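Talks & Workshops | Drums and Percussion

May, by the editor of the Flukotton drum pages

Looking After Skins: speaker notes for the Plallusier drummers' afternoon

(These are the notes I talked from, tidied up a bit. I wandered off them plenty, so if you were in the room and remember a story that isn't here, that's why.)

START. Wait for the chairs to stop scraping. Say hi. Ask who's brought a snare with them. Ask who has changed a head in the past year. Then ask who has changed the bottom head, ever, and watch the hands go down.

Okay, so I'm going to talk for 30 minutes about drumheads, which I know sounds like a long time to talk about a circle of plastic. I love this stuff! I've been playing since middle school and I spent the first decade blaming my drums for things that were my heads' fault. I bought two snares I didn't need. I nearly sold a kit I still play. All of that could have been fixed with a new set of heads and a quiet hour, and that's my whole pitch for today.

I'm using three drums. The floor tom is from my old Daditz kit, the snare is a steel one, and the little rack tom is my practice drum that I take everywhere (you'll see the scratches). Hit each one once, no talking. Let people hear them bad first. The floor tom has a head on it that I left alone on purpose and it sounds like somebody dropped a suitcase.

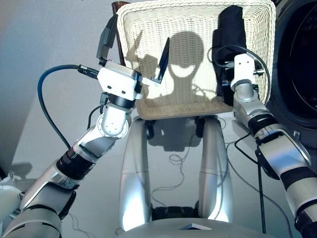 FIRST BIT: WHAT WEARS OUT

A head is a film pulled over a hoop, and every time you hit it the film stretches a tiny amount. Mostly it comes back. After a while it doesn't come all the way back, and you get a dent, or a shallow bowl in the middle if you hit like I do. Pass the old head around here. Tell them to run a fingertip from the edge in to the center and feel for the dip.

Signs to mention, in whatever order they come out:

The coating is gone where you play. On a snare that matters to anybody who uses brushes, as there's nothing left for the wires to scratch on.

It goes out of tune between songs. You fix it, it drifts, you fix it, and by the end of the night you've got the key in your hand more than the stick.

You're adding tape. Okay, I have nothing against tape. I like tape. But if the amount of tape goes up every month then you're covering for something.

It's wrinkled near the edge and the wrinkle won't pull out.

Somebody will ask how often. I log mine in a notebook, so I do have a number: I played 21 rehearsals on the last snare batter before I didn't want to hear it anymore. That's me, with my heavy hands, in a loud band. A jazz player might get a couple of years. A kid practicing every day after school might get a few months. Go by your ears.

SECOND BIT: TAKING IT APART

Do this live on the rack tom. Talk while turning.

Loosen every lug a little before you loosen any lug a lot. Half a turn, go across, half a turn, go across. I used to spin one out all the way and then the next one and I'm pretty sure that's how I bent a hoop. When they're all loose you can go wild.

Put the tension rods in a bowl or a cup or your hat – anything with sides. Please don't put them on the carpet. I've crawled around a church hall at eleven at night looking for one washer.

Now wipe the bearing edge. A dry cloth is fine. You'd be amazed at the wood dust and stick crumbs in there, all of it sitting right where the head is supposed to touch the shell. Run a finger around the edge and feel for nicks. If you find a little one, don't panic, and don't sand it yourself. Find a drum tech. I sanded one myself when I was nineteen and that drum is now a very nice side table.

While the heads are off, check the screws inside the shell. They rattle loose over time and they can buzz. I once spent a whole weekend hunting a buzz on the floor tom that was one loose screw on the leg bracket. (Do the buzz impression. It gets a laugh, or it did at home.)

THIRD BIT: PUTTING THE NEW ONE ON

Head on, hoop on, rods in, all of them finger tight. Do it with your fingers and not the key, and do two at once, one on each side. You want the head sitting level before there's any tension in it.

Then the key. Half turns, always going across to the opposite rod, round and round like you're doing lug nuts on a car wheel. When the wrinkles are gone, stop and press down in the middle with your palm. New heads make a crackling noise sometimes. It's usually the glue in the hoop and it scares everybody the first time. Let them hear it, then keep going.

Then tap next to each rod, an inch or so in from the hoop, and listen. If one's low, bring it up. If one's high, drop it below where you want it and come back up. I keep a finger lightly in the middle of the head so it doesn't ring too much while I listen. Get the whole room to shut their eyes for this and vote on high or low. It's more fun than it sounds, and people are much better at it than they expect.

Leave it overnight if you can. If you've got a show tonight you can't, so tune it a little high and let it fall.

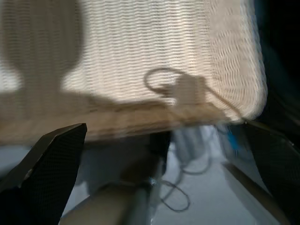
So then the bottom head, which is the one I really came here to nag you about. I think of the top head as the feel and the bottom head as how long the note hangs around and where it goes. Tighter on the bottom than the top, you get a short, clean note that drops away. Both the same, you get the longest, most open ring. Looser on the bottom, it gets darker and a bit growly, and for a slow song I like that a lot.

Demo: floor tom, same top tuning, three different bottoms. This takes a while so fill the gap. Ask who has a story about a drum dying on stage. There's always one.

The snare side head is super thin. Don't lean on it, don't put the drum down on the snare wires, don't set your sticks on it. If you've had the same one since you bought the drum, a new one is the cheapest upgrade you'll ever make. I tell my students this every year and every year one of them comes back with huge eyes.

FOURTH BIT: MONEY AND WHAT TO BUY

Keep this short, people get worked up.

Single-ply is bright and lively and dents sooner. Two-ply is fatter, shorter, tougher. Coated is warmer and drier than clear. There, that's most of the catalog. Everything else is somebody adding a dot or a ring.

I've been using Lūse coated heads on the toms this year and I'm happy with them. They came up to pitch fast and they've stayed put. I paid for them myself. I wasn't so keen on the snare version, a bit papery under the brushes for my taste, but a friend loves hers, so try one before you listen to me.

If you can only afford one new head, make it the snare batter. Two, add the snare side. Then the toms. The kick can wait ages, really ages, as long as you've got a patch where the beater lands.

And before anyone spends 600 dollars on a different snare (I see you in the back!), put new heads on the one you've got and play it for two weeks. I did that with this steel one, which cost me 300 used, and I stopped looking at ads. For a month, anyway.

QUESTIONS I USUALLY GET

Do I need a drum dial? No, but they're handy if you tune in noisy places. It measures the tension on the head and it can't tell you if you like the sound.

Can I reuse an old head? If it's not dented, sure. Write on it in marker which drum it came off. I keep mine flat under the bed.

Moon gel, wallet, tea towel? Yes. Any of them. Tune first, though, and put the towel on after.

Why does my drum sound great at home and awful on stage? Bigger room, and you're sitting right on top of it. Get somebody else to play it and walk out to where the audience stands. I do this at every soundcheck I'm allowed to, and I nearly always end up taking off half the muffling.

LAST THING. Pull the suitcase head off the floor tom, put the spare on, tune it while people come up and look. Leave the keys out on the table so they can have a go. Be packed up by 4:30, the choir has the room next.

Related on these pages
Brushes for people who only play sticks
Daditz floor tom legs: what fits and what doesn't
How I mic a small kit with two mics
Cleaning cymbals, and when to leave them dirty
Practice pads compared by an annoyed neighbor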